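1/ Right, I finished the Tellerska sourdough book last night and I need to talk about rye. Two years of baking white loaves and I had no idea what I was missing!

2/ Sarmīte Rebane wrote it after 20-odd winters running a village bakery, and you can tell. She spends a whole chapter on scalding. You pour boiling water over part of the flour, stir it to a paste, wrap the pan in a towel and go to bed. In the morning it smells of malt and honey.

3/ My first go was a brick. I used the flour from Bevley market, which is lovely stuff but very coarse, and I didn't give it nearly long enough. The dog was delighted.

4/ Second go: 200 g of the scald, a much livelier starter and a full night in the cold pantry. Dark crust, sticky middle, a proper sour tang. I ate three slices standing up with butter and too much salt.

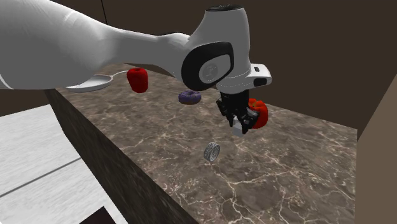

5/ So, caraway. I was firmly against it (school dinners, long story) and I take it all back. Toast the seeds in a dry pan till they start to jump, then bash them a bit. Whole ones straight from the jar are what I hated all those years.

6/ Also – don't knead it! Rye doesn't want it. You mix it with a wet hand or a big spoon, scrape it into the tin and smooth the top with more water. It feels like wet cement and that's how it should feel.

7/ The hardest bit is leaving it alone afterwards. Rebane says a full day wrapped in linen before you cut it. I managed till teatime. The knife came out gummy, so fine, she was right.

8/ Someone asked about tins. Mine's an old Nieminen one from my aunt, long and narrow with straight sides. Any loaf tin will do, just grease it more than seems decent and dust it with bran.

9/ Next up is her potato rye from page 143, which has mash in it AND a splash of the cooking water. She says August potatoes are best. I've got a bag of floury ones from the allotment with their name on.

10/ If anyone has a good use for stale rye, please shout. I've seen a pudding with layers of crumbs, cream and cranberries and I think about it constantly. Plaltia café used to do one with blackcurrants and I never got the recipe – does anybody remember it?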